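4.2 What people keep in the shared drawer

We had planned to spend only a short part of this paper on household objects that belong to everyone and to no one in particular, but the interviews kept bringing us back to them, and we have given in. When Areeba Bajwa and Maham Afridi sat down with families in Kaltska and asked them to talk about eating together, most people began with the food, as we expected, and then drifted within a few minutes to the spoons, the serving dishes, the good bowls and the bad ones. One retired schoolteacher spent the better part of an afternoon on a single ladle. We are grateful to her, and to everyone else who let us sit in their kitchens for far longer than we had promised.

In all, 62 households took part, and we collected 165 recorded conversations, some of them only a few minutes long and some of them lasting through dinner and into the washing up. The households were drawn from two neighborhoods, Awan on the hill and Plavano down by the river, which differ a good deal in rent and in the age of the buildings but, to our surprise, very little in how people talk about their tableware. We had guessed that the older families of Awan would speak more about things handed down. They did, a little, but so did couples in Plavano who had been married for less than a year and whose plates had come from a discount store. An object does not need to be old to have a story told over it.

The word we heard most often was "ours." It is a small word and an easy one to pass over in a transcript, and Sidra Jadoon deserves the credit for noticing how unevenly it was used. People said "my mug" and "his knife" and "her pan," quite firmly, but things used for serving or passing food were nearly always "ours," even when the speaker had bought them alone and well before the present household existed. A tray seems to lose its owner the first time it is carried to the table with something on it for other people. Several participants corrected themselves in the middle of a sentence, going from "my" to "our" as they came to the part of the story where guests arrived.

Utensils that come in sets behave differently, and here the talk was often funny and sometimes rather sad. A set invites counting, and counting invites blame. Families could tell us which fork had gone missing on a picnic, which teaspoon had been thrown out with the yogurt cup, and which cousin was suspected. Chopsticks came up more than we would have guessed, given that many of the households used them only now and then. The loss of one leaves its partner in an odd position, since a lone fork is still a fork, while a lone chopstick has to find other work - stirring paint, propping up a tomato plant, poking at the drain. Yet people rarely threw the single one away. It went back into the drawer, and it was there again the next year when the drawer was turned out.

We came to call these kept objects "widowed," borrowing the term from one of our participants. 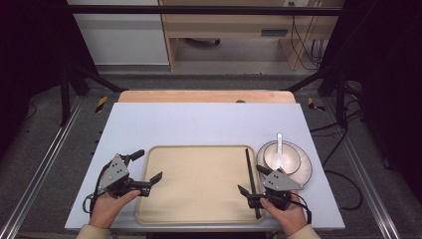 Figure 2. A single black chopstick on a beige tray.

Why keep them? The most common answer was simply that the other one might turn up. Liam Dolan, who carried out the later interviews, pressed people gently on this point, and many laughed and agreed that it would not. A second answer, less common but given with more feeling, was that throwing away the one would be admitting the loss of the other. A father of three in Plavano told him that he did not want to be the person who decided the set was over. We find this a touching way to put it, and we think it says something about shared objects in general: the right to use them is spread widely, but the right to give up on them is not.

There is some support for this reading in the earlier Rokano survey, in which 400 adults were asked who in the home could throw out various things without asking first. The answers for clothing and papers were clear and quick. For tableware they were hedged and full of exceptions, and many people wrote in the margins. Sadia Soomro has gone back through those margin notes with great patience, and we turn to them in the next section, where the question of moving house, and of what gets packed first, will let us look at the same drawer from the other end.

Related items
Packing the kitchen last: notes on moving day in Awan
Who washes, who dries? Talk at the sink in two neighborhoods
The Rokano survey: margin notes and how we read them
Hand-me-down bowls and the families who use them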